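Section 4: Making Your First Batch of Idli Batter

Welcome to the fun part! Your Zekum wet grinder is assembled and rinsed (if it isn't, go back to Section 3), and now you get to make batter. Idli batter is a lovely place to start, as the same bowl will give you soft steamed idlis on day one and crisp dosas on day two or three.

What you need

330 g idli rice
108 g whole skinned urad dal
1/2 teaspoon fenugreek seeds
Cold water, plus a jug of ice water for grinding
Non-iodized salt
A deep pot with a loose lid, at least three times the size of your batter

Soaking

1. Rinse the rice until the water runs nearly clear. Cover with plenty of cold water and soak for five hours.
2. Rinse the dal and fenugreek together, then soak them in a separate bowl for four hours. Keep them apart from the rice! They grind at different speeds and you want each one just right.
3. Put your jug of water in the refrigerator while you wait.

Note: Old dal never fluffs up the way fresh dal does. If yours has been in the pantry since last September, buy a new bag before you blame the grinder.

Grinding the dal

4. Set the grinder on a flat, dry surface with the drum locked in place. Turn the dial to 1 and let the stones roll for a few seconds with a splash of ice water.
5. Add the drained dal and fenugreek a handful at a time with the drum turning.
6. Pour in ice water a couple of tablespoons at a time. Over the next 25 minutes the dal will swell up into something like whipped cream, and it's a joy to watch.
7. Test it. Drop a little batter into a cup of water. If it floats, you're there. If it sinks, grind for five more minutes and try again.
8. Switch off, wait for the drum to stop, and scrape the dal into your pot.

CAUTION: Keep fingers, spoons and spatulas out of the drum while it is turning. Always switch off at the dial and unplug before lifting the stones.

Grinding the rice

9. There is no need to wash the drum. Add the drained rice with 100 ml of ice water.
10. Grind for 15 to 20 minutes. Rub a bit between your fingers: for idlis you want it slightly grainy, like fine semolina. For dosas only, keep going until it is smooth.
11. Add the rice batter to the dal with one teaspoon of salt and mix with a clean hand for a full minute. (Yes, your hand! Yulan Xiao in our test kitchen swears by it, and her batter rises beautifully.)

Fermenting

12. Cover the pot loosely and stand it on a tray. It can climb quite a bit overnight.
13. Leave it somewhere warm for 8 to 12 hours. In a cool kitchen, an oven that is switched off with only its light on works very well.

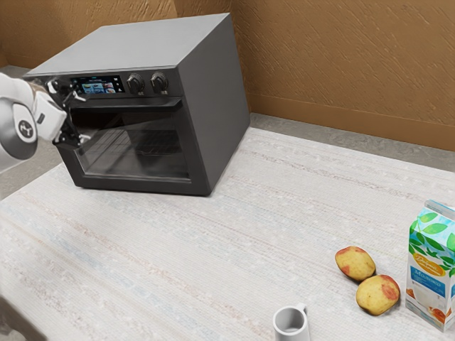 Countertop oven with a lit display.

14. The batter is ready when it has risen, smells pleasantly sour and is full of little bubbles when you pull a spoon through it.

CAUTION: Never turn the oven on with the batter inside. Stick a note on the door if you share your kitchen.

Note: Very cold house? Allow up to 18 hours and check every couple of hours after the first 12. Very hot day? Look at six hours.

Steaming

15. Grease the idli plates lightly with sesame oil and bring an inch of water to a boil in the steamer.
16. Stir the batter once or twice, gently, and fill each mold three-quarters full.
17. Steam for 10 to 12 minutes. Rest for two minutes before you scoop them out with a wet spoon.

Storing leftover batter

Refrigerate in a covered container for up to four days. By day three it will be tangier and a little thinner, and that is when Carmela Sotomayor, who tested most of the recipes in this guide, makes onion dosas. Try it!

Cleaning the drum

Unplug the grinder. Lift out the stones, rinse everything in warm water right away and dry it with the drum tilted on its side. Dried batter is stubborn, so if you miss your chance, fill the drum with water and leave it for half an hour. Do not put the stones in the dishwasher.

For chutneys and vada batter, continue to Section 5.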